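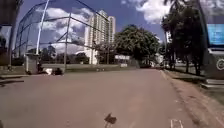

1/ Walking the long way, part one: the fence road

ok so I finally did the loop people keep telling me about, fence road to gravel lot to the tree path, and I have thoughts!! Palms on one side, chain-link on the other, big puffy clouds the whole way. I clocked nearly 3000 steps and bought one lemonade (Fluvomer, the fizzy kind, don't judge me)

2/ Igor Witkowska swears this stretch is the boring bit. Igor is wrong. I could look at that grass through the fence all day

3/ next up is the lot. Bring real shoes. I wore sandals and stopped 2 times to shake out pebbles
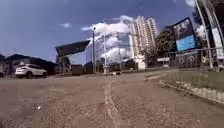 4/ My shoes are a whole saga, so let me explain – the Clastport pair I ordered got sent back for the wrong size, and the sandals were what I had left. If you're in sandals too, stick to that pale line of gravel winding up the middle. I aimed for the tall light pole and just kept going. Good landmark, very hard to lose

5/ Leokadia Sadowski asked if you can do it with a stroller. The road and the path, sure. The lot, hmm, maybe a sturdy one

6/ last part is my favorite and I'd do it again tomorrow. Trees on both sides, reddish pavement, a nice easy curve

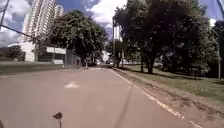
Long Way Home, No. 14

7/ (yes I number my walks, started last September, 14 is a good one)

8/ I slowed way down for this part. The big trees close in up ahead and it gets so bright at the far end – I love a tree tunnel. Saving this one for when my cousin visits

9/ still need a name for the loop. Igor says "Iltness" and won't explain. Send me better ones please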